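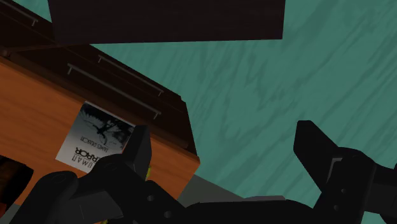
Getting a first pick out of the Zerkex starter kit

Posted Aug 9, 2020

So I've had the Zerkex simulation kit on my work laptop since June, and I keep getting the same email from people who bought it: "I installed it, the arm loaded, now what?" Fair enough! The manual that comes with it is 200 pages long and the part you want first is on page 37. I'm going to walk you through one simple job, picking a tool up off a cabinet top, the way I do it at my desk.

What you need

The kit itself (I'm on the Rornum edition, the cheaper one), a mouse with a wheel, and maybe an hour. You don't need a real arm. I don't have one either, and my desk at Ternmont wouldn't hold it.

Step 1: Load a room and leave it alone

Open the room browser and choose one with a low cabinet in it. I know it's tempting to start dragging furniture all over the place (I lost a whole evening to this), but please don't, not yet. The sample rooms come with a few things already lying on the surfaces, a book or two, a bar, a tool, and that bit of clutter is good practice. An arm that can only work over a bare cabinet isn't much use to anybody.

Step 2: Set up two views

You want one view from the gripper looking out between the fingers, and one from across the room.
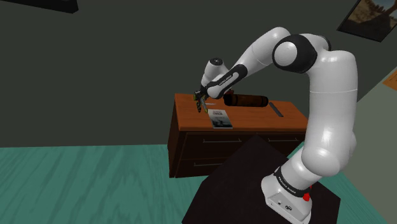 I keep the wide view on the left of my screen and make it the bigger of the two. The gripper view is great for the last little bit, but it's lousy for telling how high you are, and I've driven the fingers straight into the wood more times than I'd like to admit. Hideaki Koyama, who sits behind me, uses three views. Too many for me!

Step 3: Come down slowly

Drop the speed slider to 30 and bring the gripper down with the fingers pointing at the cabinet. Stop a little above the tool. Now check the wrist angle. You want the fingers to close across the shaft, so turn the wrist until they sit on either side of it. If you're off by a bit, back up and turn again. Trying to fix it while you're down low usually ends with the tool getting shoved into whatever is next to it.

Step 4: Close and lift

Press and hold the close key until the force bar stops moving, then raise the arm straight up. Straight up, no sideways moves yet. My first good lift was try number 34, so don't feel bad if yours takes a while.
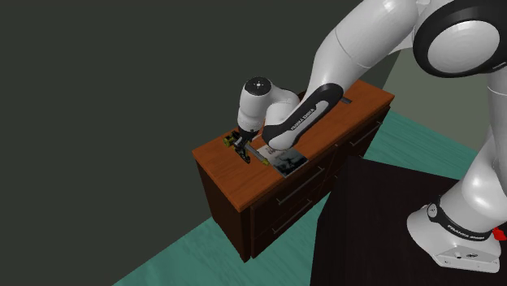
Is the kit worth it?

For learning, yes, I think so. The rooms look nice, the arm moves the way I'd expect, and it hasn't crashed on me since the last update. The grip settings are buried three menus deep, though, and the undo button only goes back one move, which drives me nuts. Hiyori Kaneko tried the Sjögren kit the same week and liked its menus a lot better, but she had fewer rooms to play with.

If you get stuck on the wrist part, leave a comment with your slider settings and I'll take a look.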